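The Great Bathroom Drawer Cleanout
13/07/2025

So I finally did the drawer. You know the one, where hair ties go to breed and every hotel lotion since college is waiting for its moment. I gave myself a whole evening and a playlist, and I was still sitting on the floor at midnight reading the backs of sunscreens.

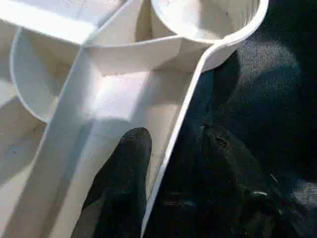
My friend Nathalie swears by the one-year rule: if you haven't touched it in a year, out it goes. I'm softer than that. I kept five lip balms (five!) and a perfume sample that smells exactly like my aunt's car — in a good way, I promise.

What I can't part with is travel stuff. I take maybe two trips a year and I own enough minis for a cruise ship.
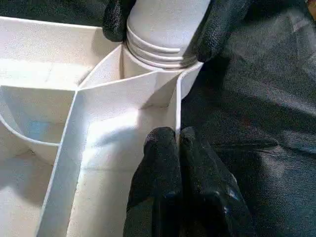 Anyway, Mathis walked in, looked at the trash bag and asked if we were moving. We are not. He did rescue his old razor, which he hasn't used since he grew the beard, so now I know who I'm dealing with.

Next up is the hall closet, and I'm already dreading the scarves.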